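Studio Supplies Meeting, April 2026

Hi all, I said I'd do the minutes this time, so you're getting them in my words. Sorry in advance to anyone who likes them short!

We met in the back room at Erner Street as usual and started late (the kettle again). Minutes from the last meeting were approved once we'd fixed the part where I wrote "glaze" and meant "glue."

First up was money. We have $700 in the supplies pot and we'd all like it to last until the July open studio. Paper is the big one. Plurkska has put the heavy sheets up again, and we went back and forth on whether the Ko pads are good enough for the beginners' nights. I think they're fine. Two people think they buckle if you so much as look at them with a wet brush. We agreed to buy one pack of 100 sheets from Plurkska for the Saturday group and use Ko pads for everybody else, then see how the beginners get on.

Next, the storage wall. The Bremis shelves are up, and they're lovely, but the top one is too high for half of us. It's going to hold the stuff we hardly touch, like the banner and the big rolls. Labels are still needed. I offered to write them and then remembered my handwriting, so that job is open if you want it.

Then we got to brushes, and that took up most of the evening. 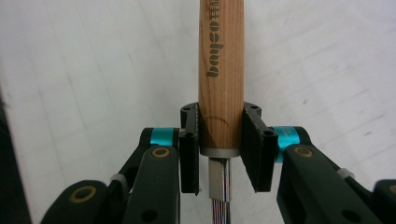

BRUSHES AND SMALL TOOLS

We want to sort everything by handle and ferrule before anything new gets ordered. The wooden handles with the silver metal ferrules go together in the tall jars, bristles up. Please don't stand them on their tips in the rinse water, even for a minute. Anything with a wobbly ferrule goes in the repair tin.

There was a long chat about the speckled bristles, the ones with red, blue, purple and white strands. I love them and would happily fill a jar with them. Others find it hard to tell whether they're clean, and I do see the point, so the rule for now is to rinse, wipe on a rag, and rinse again. Scratches and marks on a handle are no reason to throw a brush out. We're only tossing the ones that shed.

Spending on new brushes is capped at $500, and that has to cover the 3 big wash brushes the mural people keep asking for. Prices to come by email.

Any other business: the sink drains slowly, the blue rags are for oils only, and could whoever borrowed the long ruler please bring it back?

Next meeting is same room, same time, and I'm bringing the lemon bars.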